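Getting used to eating fruit again

I stopped eating fruit for most of my thirties. There was no principle behind it. I worked shifts at the Fasness depot, ate out of the vending machine at four in the morning, and when I got home I wanted toast. Fruit was a thing I bought in good faith and threw out a week later.

Last October my dentist and my doctor said more or less the same thing to me within a month of each other, and I decided to try again. I have kept it up for 11 months now. A few people have asked how, so I am writing it down.

The first thing I changed was where the fruit lived. It used to go in the bottom drawer of the fridge, and I never opened that drawer. Now nearly all of it sits in a bowl on the kitchen table, where I see it when I put my keys down. Berries and grapes still go in the fridge, on the top shelf at eye level.

The second thing was buying less of it. I used to do one big shop and come home with a bag of apples, a bag of pears and a bunch of bananas, all of which were ready at the same time. Now I walk to Clustaven after work, which takes a few minutes, and buy four or five single pieces. It costs more per pound. I checked my receipts for the spring and I was still spending less in total than before, and very little of it went in the compost.

Clustaven is a small grocery with one aisle of produce and one aisle of everything else. The owner, Ditte Ketilsson, will tell you if something is not good that day. She talked me out of a melon in June and she was right, I had one from the supermarket the same week and it tasted like cucumber. She also got me to try things I would have walked past. Jujubes were one of them. I had never had a jujube, and the wrinkled ones looked to me like something that had gone off. They taste a bit like a date and a bit like an apple – I now get a small bag whenever she has them.

I keep small tomatoes in the same bowl. I know people argue about whether they belong there, and I don't care much either way. I eat them standing up, the same as I eat a mandarin, and if they were in the fridge I would forget them. They also taste better at room temperature. 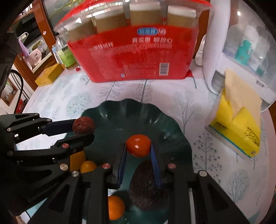
Tomatoes, kiwi, mandarin and a jujube.

Kiwis took me the longest. I had always bought them hard and tried to eat them the same day, and then decided I didn't like kiwis. They need to give a little when you press near the stem end. If they are hard, I put them in a paper bag with a banana for two or three days. After that I cut them in half and use a teaspoon. Peeling a kiwi is a waste of an evening.

Pears I have mostly given up on. They are ready for one afternoon and I am usually at work for it.

I tried keeping track of all this with an app. It wanted me to log every piece and it gave me a daily target of 2,850 points, and I never worked out what the points were. I deleted it after 40 days. What worked better was a plain rule: one piece before coffee and one when I get home. On most days I end up having a third one in the evening, but I don't make myself. If I miss the morning one I don't try to catch up.

The morning piece was hard for the first few weeks. I was not hungry at that hour and a cold orange is a lot to ask of anybody at 5:30 a.m. A mandarin is easier because it peels quickly and it's gone in four bites. Bananas are fine too, if they are still slightly green.

As for results, I don't have much to report. I didn't lose any weight. I sleep about the same. My last checkup at the dentist was better, but I had also started flossing, so I can't say which it was. I do buy fewer candy bars from the machine, and I notice the afternoon slump less than I used to. My father is 64 and has eaten an apple every day of his life, core included, and he thinks the whole thing is a strange subject to write about.

Next I want to find out what to do with quinces. Ditte gets a crate of them every fall and says they have to be cooked for a long time, and that they turn pink. I don't own a pot big enough, so that comes first. If anyone has a recipe that makes a small amount, please leave it in the comments.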